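Home | Issues | Authors | Search

3.2 Layout of the assembly station

Work on the preparation of cold filled rolls has mostly treated the cook's reach as the main cost. Earlier trials at the Fosdale kitchen suggested that the order in which fillings are met matters at least as much, and that a long tray facing the person who builds the roll leads to fewer crossed hands than a wide one. The station used in the present study follows that finding. Bread is placed near the front and the salad stands behind it, so that each filling travels in one direction only.
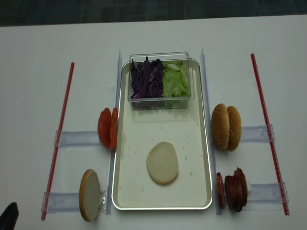

Figure 3. The station at the bread stage, with salad at the far end of the tray.

Shredded leaves are difficult to portion by eye, and the choice of vessel was discussed at length with the catering staff at Borngate. Opaque tubs were tried first and given up after two sessions. A clear container was preferred, as the level of each filling can be read from the side without lifting or tilting. Purple cabbage and chopped lettuce share one container, cabbage on the left and lettuce on the right, with no third vessel to be cleaned or refilled. The strong difference in colour also helps when finished rolls are checked for an even mix – a point raised by several of the staff.

The bottom half of the bun is laid with its cut face upward before any filling is handled. Buns were left untoasted throughout, given that toasting changes how well the shreds hold to the surface. Crumbs on the tray were not cleared between rolls, but the tray was wiped after every 33 rolls. Portions were judged by Corina Schwaiger against the Troneck serving guide, and any roll more than 5 grams outside the target was recorded as a miss.

Related items
Koller, T.: Serving order in small canteens
Schwaiger, C.: Leaf size and portion weight in mixed salads
The Sauerland school meals survey, second report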